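Prido drawer task, progress to September
Prepared for Gradevance by Cremilda Seixas

Collection stands at 3710 demonstrations against the plan agreed in spring. Opening is complete; closing is 90 percent complete and will finish once Edgars Adomaitis clears the backlog of rejected episodes.

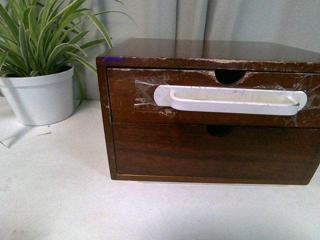
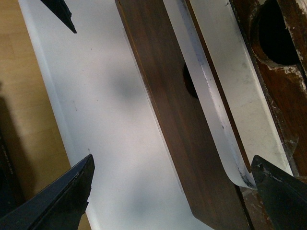
Rejection is still our main cost. Of the last 100 episodes reviewed, 40 were dropped, mostly for a late grasp or a missed end label. Wear on the cabinet also matters: the finish on the upper drawer is scratched and scuffed, and a policy trained on one cabinet may learn those marks as cues. The upper drawer has the white handle, the lower one only its finger notch — we now label the two as separate tasks.

Next period: a second cabinet from Goswood, and a revised labeling guide by Lesego Dlamini. No change to budget is requested.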